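Two Days at the Nallberg Indie Games Fair

By Kiều Ông
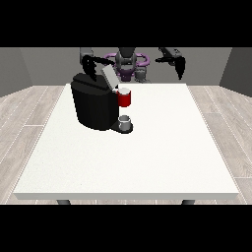

A coffee machine on a white table, computer-rendered.

I got to Nallberg before nine in the morning, with a bag full of granola bars and a list of 25 games I wanted to play. I managed 16 of them, plus a bunch that weren't on the list at all, and I'd call that a very good November trip!

If you haven't been, the fair fills the old tram depot behind the river. It's long and narrow and very loud, and the heating only works at the end nearest the ticket desk. This year they sold 3,000 tickets, and I think most of those people were in line for Ravemus when I walked in. I joined them. The wait was 90 minutes, which sounds awful, but the couple behind me had brought a card game and we got through four rounds of it.

Ravemus is a rhythm game set in a flooded opera house. You steer a little rowboat from box to box, and the current pushes you in time with the music, so if you lose the beat you drift into the walls. The demo was one level and a boss. I died on the boss seven times (the booth staff were very kind and kept handing the controller back to me) and then beat it on the eighth, with my hands shaking. Wear the headphones if they offer them. The people before me played on the speakers and missed half of the left-right cues.

Next to it was the Tilahun booth. Tilahun is a small studio, six people, and all of them were there. Their new one is a farming game where you only get the night shift. Somebody else plants and waters during the day, and you come on at dusk to fix fences, chase foxes and read the notes the day worker left on the barn door. You never meet that person, at least not in the part I played. I loved the notes. One was just a complaint about a goose. The designer told me they wrote 74 of them for the demo alone and that most players will only see a dozen, depending on which chores they do first. I went back on the second day to see more and got a whole different set, including a follow-up about the goose.

Lunch was dumplings from the truck in the yard. Go for the mushroom ones.

The afternoon talks were upstairs, up a metal staircase that clanged all through the first speaker's slides. My favorite was on save systems, which I know sounds dry! The speaker had worked on a long strategy game and walked us through every way players had lost their progress, from full disks to cats on keyboards. She had saved the angry emails and read a few out loud in a very calm voice. There was a good question from the back about whether autosave makes people play more carelessly. She thought it did, and that she was fine with it, and then she and the guy asking kept going back and forth until the next speaker had to plug in his laptop around them.

I gave most of day two to Ekis, a two-player puzzle game with no text and no voice. One of you sees the map and the other sees the doors, and you have to point at things with a lantern. I played with a stranger in a green scarf and we were terrible together. We spent a good ten minutes waving lanterns at each other in a room that had one exit. By the end we had a sort of language going, two quick swings for "wait" and a circle for "come here," and I was sorry when the demo stopped. It's coming to PC first, with consoles later on.

A few notes if you're going next year. The coat check is free but closes before the fair does, so I ended up running for it. The quiet room is by the side door and has beanbags. Bring cash for the zine table, where I bought three, including a guide to fishing mini-games that I've already read twice.

The Tilahun demo is supposed to go online over the winter. I'll post about it when it does.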